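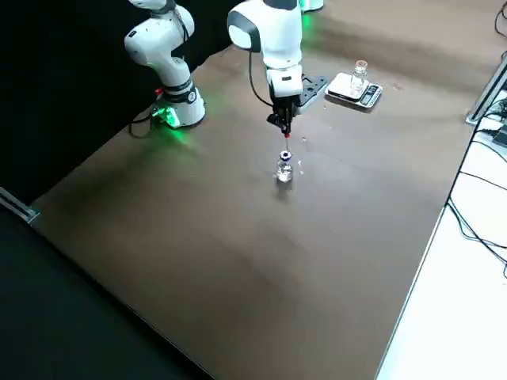

The Long Life of a Kitchen Table

By Bo-ram Sun

When my grandmother moved to a smaller flat, she gave away her bed, her television and almost all her plates. The table she kept. It did not fit, so for two years everybody walked sideways to reach the fridge.

I thought of her in June, when I visited the repair shop of Fitzgerald Boateng in Stisstead. He has worked on tables for most of his life and he speaks of them a little like a doctor. People bring him chairs because the chair is broken, he told me. With a table it is different. They come because somebody has died, or is getting married, or the children have left.

His first advice is to do less. Many owners sand a top until every mark is gone, and later they are sorry. "A ring from a cup is not damage," he says. "Leave it one winter. If you still hate it, then phone me." For daily cleaning he uses a soft cloth, hardly wet, and he dries the surface directly afterwards. He does not like sprays. Dark tops, he warns, show each finger and each wipe, and buyers should know this before they pay.

Price is the hard part of the conversation. A full repair with him costs 400 pounds, and a new table from a shop can cost less. Ji-hoon Maeng, a customer I met at the door, paid it anyway. His table came from his wife's parents and one leg was eaten by worms. He had looked at new ones for 1,000 pounds and found them too shiny to do homework on.

My grandmother's table is with me now. It still has the line where my uncle cut bread without a board, and one corner is lower than the others. Mr Boateng offered to correct it. I put a folded piece of card under the leg, as she did, and I change it when it gets thin.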